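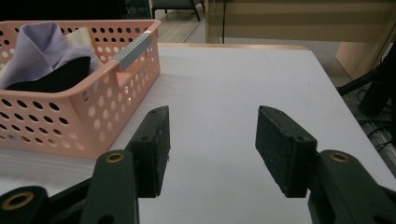

Alcides Godoy reckons I should have bought the same phone again and saved myself a month of grief. He might have a point, but I'd already paid for the Vallow by then, so I'm posting how the switch went for anyone else thinking about it.

Background: my old Stavitz still made calls fine. The charging port was the trouble. It only took a charge with the cable bent to the left and a paperback sitting on top of it. The bloke at the Vieira kiosk quoted me more than the handset was worth.

So I bought a refurbished Vallow. Came in a plain box with a charger and no earphones. Battery health listed at 80 per cent, which gets me to dinner time on a normal day and to mid-afternoon if I'm using the maps.

Moving the photos across was easy. Moving the contacts was not. I ended up with two of everybody, and for my sister one entry had her old number from when she lived in Ballarat. I rang a very patient stranger twice.

The messages were the bigger loss. The transfer app brought over everything up to December and then stopped. No error, just a green tick. I tried it again with both phones plugged in and got the same tick.

If you're doing this, check your banking app before you wipe the old phone. Mine wanted a code sent to the old one to approve the new one. I'd left the wipe until last, by luck more than planning.

Number porting: I went from Gruma prepaid to a plan with the same mob, and they told me 2 hours. It took 8. I had no service from lunch until after nine at night, and the help line wants you to call from the number you're asking about.

Someone asked about the camera. Fine in daylight. Indoors at night it smears everything, and the dog comes out as a brown cushion.

The keyboard is what I'm still fighting. The full stop is one key over from where my thumb expects it, so half my texts have an m where the sentence should end - I've stopped correcting them for family.

The old Stavitz is in the kitchen drawer, switched off, with the SIM pin taped to the back. I'll drop it at the recycling bin at the library next time I'm up that way. The paperback's back on the shelf.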